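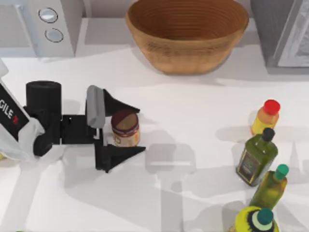

Bottles, a small jar and a woven bowl on a white kitchen counter.

Put the Date on the Jar

By Anca Ilie

Wednesday, February 25, 2026

My building has a shared pantry shelf in the basement, and I have been taking food from it and leaving food on it for six years. I think every homemade thing on it should carry a date and a list of what is in it. This is a minority view in the building.

The case against labels was put to me in December by Engelbert Schnyder, who makes the best plum jam on our street. He said a label makes a gift look like a product. He has given away 40 jars in a good year and has never written on one of them. People know his jam, he said, and they know him.

Some people do. The Heinonens moved in last fall and did not. Venla Heinonen has a son who can't eat walnuts, and there are walnuts in one batch of that jam out of every three or four. She asked before she opened it. I would not want to rely on everyone asking.

Dates matter for a duller reason. A jar without one sits. Each person who picks it up wonders how old it is and puts it back, and by spring it goes in the trash with the fruit and the sugar and an afternoon of somebody's work. I threw out 12 of them last year — good food, most of it, as far as I could tell. I wasn't going to taste them to find out.

I understand the worry about rules. Our laundry room has a page and a half of them and the lint trap is still full. But a strip of masking tape with "apricot, sugar, lemon, August" on it takes less time than wiping down the lid. You can write it in bad handwriting. You can leave your name off.

Volkan Uçar on the third floor has started labeling his pickled peppers, including how hot they are on a scale he made up himself. They are gone by evening. Engelbert says that is because of the peppers.

I left a roll of tape and a marker on the shelf in January. The marker has been borrowed, so please bring your own.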